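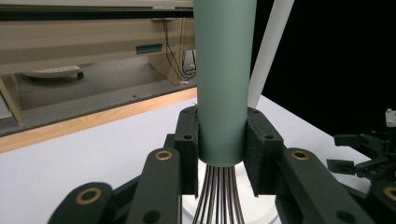

Fig. 3. Green handle up, wires down, white base behind.

3. Setting Up Your Skinuline Utensil Stand

This section covers the stand (model 1138) and the hanging tools that go with it. Setting it up is a quick and rather satisfying job, and once the tools are up off the counter you get a whole drawer back! Read through the section once before you begin, then come back to step 1. If you bought the Halvorsen wall rail instead of the stand, skip to section 5.

Before you start

Wash the tools in warm soapy water and dry them well. Wipe the base and the pole with a damp cloth. Leave the hook ring in its paper sleeve for now, as it scratches more easily than the other parts.

Keep the hex key. You will want it again in section 3.3, and it fits the Dovov spice rack too.

3.1 Choosing a spot

The stand likes a flat, level surface with nothing overhead. Under a wall cabinet, check the height first: you need to be able to lift a tool up and off its hook without knocking your knuckles. Beside the stove is handy, but leave a good hand's width between the base and the nearest burner. Next to the mixing bowls is even better if you bake a lot.

CAUTION: Do not place the stand on a stovetop, even when the stove is off. Do not stand it where a cord could catch on the base or the tools.

3.2 Assembling the base and pole

1. Lay a folded dish towel on the counter and turn the base upside down on it.

2. Feed the bolt through the hole in the underside and hold it there with your thumb.

3. Bring the pole up to the other side, collar end first, and turn it onto the bolt by hand. It should go on smoothly. If it feels gritty or leans, back it off and start again - never force it.

4. Tighten the bolt with the hex key until the collar sits snugly against the base. A quarter turn past hand-tight is plenty.

5. Turn everything right side up and set it on your counter. The raised rim faces up, and the pole rises from the middle. Press lightly on opposite sides of the base to check for rocking.

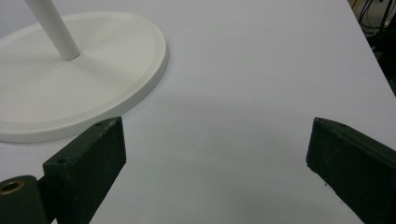
6. Slide the hook ring out of its sleeve and lower it over the top of the pole, hooks curving upward. It drops the last little bit into its groove with a soft click.

7. Screw on the cap. Finger-tight only, please.

Note: The ring is meant to turn. If yours is stiff on the first day, spin it back and forth a few times with nothing hanging from it and it will loosen up nicely.

3.3 Hanging the tools

Now for the fun part! Every tool hangs with its handle up and its working end down, so you can see at a glance what you are reaching for.

1. Start with the heaviest tool, usually the ladle. Hook it on and let it settle.

2. Hang the next heaviest directly opposite. Carry on in pairs around the ring.

3. Leave the whisk for last. Its wires need more elbow room than a spatula does, and it is much easier to see which gap suits it once the others are in place. The wires should hang freely, without resting on the base or threading themselves through the slots of the turner next door.

4. Turn the ring slowly through one full circle. If two tools bump, swap one of them with its neighbor and try again.

5. Check the bolt under the base one more time with the hex key.

The total load is 1000 g. Our own set comes in well under that, so there is room for a favorite or two of yours. Wooden spoons with a hole in the handle work beautifully. Cast iron does not belong on this stand.

CAUTION: Hang knives, peelers and graters somewhere else. The ring turns freely and a sharp edge can swing toward your hand.

3.4 Everyday use

Lift a tool by its handle, straight up, then toward you. Pulling sideways drags the ring around and sets everything swinging (it is a cheerful noise, but hard on the finish).

Hang tools back up dry where you can. A few drips are fine - the rim around the base is there to hold them - but wipe them up before they dry and leave a ring. Whisks are the usual culprits, with water tucked in where the wires meet the handle. Give yours a good shake over the sink first.

3.5 Cleaning

1. Take off all the tools.

2. Wipe the pole from top to bottom, going right around the collar, where flour loves to gather.

3. Wipe the base and run a corner of the cloth along the inside of the rim.

4. Dry with a soft towel.

Use ordinary dish soap. Scouring powder and steel wool will dull the surface. The base, pole and ring do not go in the dishwasher.

Spare hook rings and caps can be ordered from the Evetdale parts desk. Give the model number, 1138, and say whether you need the ring, the cap or both.

Section revised 19 Aug 2025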